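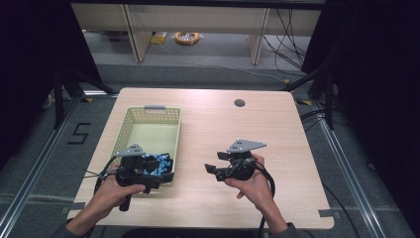 Spent the whole morning chasing a consumer lag problem on our orders topic and I'm writing it down before I forget what I did.

Setup: 6 partitions, one consumer group, a little service called Brerka that reads orders and writes them to a search index. Lag on five partitions: basically zero. Lag on partition 2: climbing all night.

First guess was a slow pod, so I restarted it. The partition moved to a different pod and the lag just kept on climbing. Great.

Then Nosipho Venter asked what we were using for the message key. I said customer ID, very confidently. I went and looked — it's the store ID. Has been since March.

And we have one store that's way bigger than all the others put together. Every single order from it lands on the same partition. Adding pods does nothing for that, and I'd added two already, lol

Switched the key to order ID on a test topic and replayed 421 messages. Nice even spread!

Catch: we lose ordering per store. Zudetti (the billing side) might care about that, so I've asked them and I'm not touching prod until they answer.

Meanwhile I put a lag alert on each partition instead of the group total. Should've had that from the start tbh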